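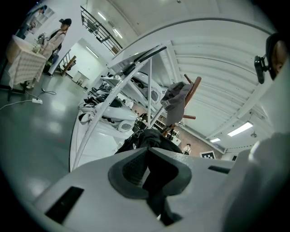
Storage trial, shell rack — 1/21/21

Went through the white metal rack today because Momavwood wants to know if we should buy two more of the same. My short answer is no, or at least not yet. The long answer follows so I don't have to repeat it at the next meeting.

What the rack is supposed to do: keep the molded shells off the floor, in order, and easy to grab. What it does: keeps them off the floor. The rounded ones don't sit side by side without wasting space, so people stack them, and once they are stacked you have to lift three to get at the one you want. Elīna Vasiliauskas says the stacking is fine as long as the vents aren't carrying the weight. Maybe. I'd like to see that tested on a scrap shell before I believe it. We have plenty of scrap.

The Floltport sheet gives 48 shells per rack. I don't know whose shells they measured with. Ours are deeper at the back, and I can't see that number working unless you nest them, which the same sheet tells you to avoid. I wrote to them in July about this and got the same sheet back.

Uprights

They're thin. The catalog load is 90 kg a shelf, and for plastic shells that hardly matters, but the shelves never hold only shells. The darker stuff ends up on the lower shelf, the thing with the straps included, and I still think strapped items should live on hooks. Straps hang down, somebody pulls one, and whatever is next to it comes along.

Sjöberg's suggestion was a lip along the front of each shelf. Cheap, but then you have to lift every shell up and over, and I'd bet the lips come off in a month.

Other things that aren't storage

The wooden chair, upside down, with a gray cap hanging on it. A chair the wrong way up is not a coat stand. The black fabric heaped in front of the rack has to go somewhere else too; anything left there blocks the lower level, and that's the level we use most.

Power strip on the floor near the table. I've asked before for cables to run along the wall. The black one loops right where a foot would go.

Table with the checkered cloth: bottles and containers are bunched up by one corner. Fine by me, but the cloth reaches the floor, so whatever gets pushed under it is as good as lost. Shorter cloth, or no cloth. Elīna likes the cloth.

Numbers for Trumora

They asked how much shelf width a shell needs if we don't stack. My figure is about 70 cm for two, with room for hands. Treat it as a guess until someone lays them out with a tape.

To do
— press test on a scrap shell, weight on the vents
— hooks for strapped items, try the wall first
— move the fabric and the chair
— power strip off the floor
— hold the order for the 2 extra racks until the press test is done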